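Back on the ferry question, for anyone who muted me in November. The Condon harbor authority has finally published its review of the night the Pillemport boat lost power with 111 people aboard.
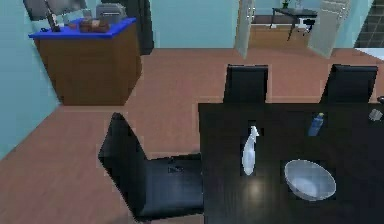
Vol. 36, No. 20

It runs to a lot of pages. I read them so you can go on enjoying your life. The main finding is that the boat stopped because the engine stopped. Glad we got that settled.

The distress call went out and the nearest tug was in Chaimongkol, having its hull painted. The second nearest was also in Chaimongkol, apparently to watch. 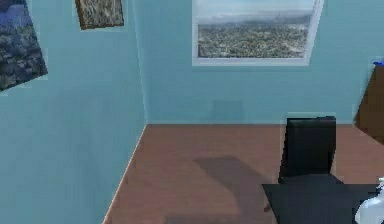

So passengers drifted for most of the evening until a fishing crew threw them a line. The crew has since been sent a thank-you letter and a docking bill — same envelope.

Raltivness, the company that runs the route, says it "welcomes the review." It welcomed the last one too. It would probably welcome a shark.

Refunds: you need form 2249, your original ticket, and proof you were on the boat. Several people were filmed being lifted off it. I'm told the film doesn't count. 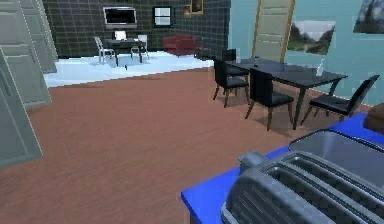 p. 36

One recommendation I do like: keep a tug on this side of the bay at night. The authority will "consider the timing." My suggestion is before the next one.

Sailings to Pillemport are back to normal, meaning the 6:15 left at 7. More when the harbor board meets. Bring a sandwich.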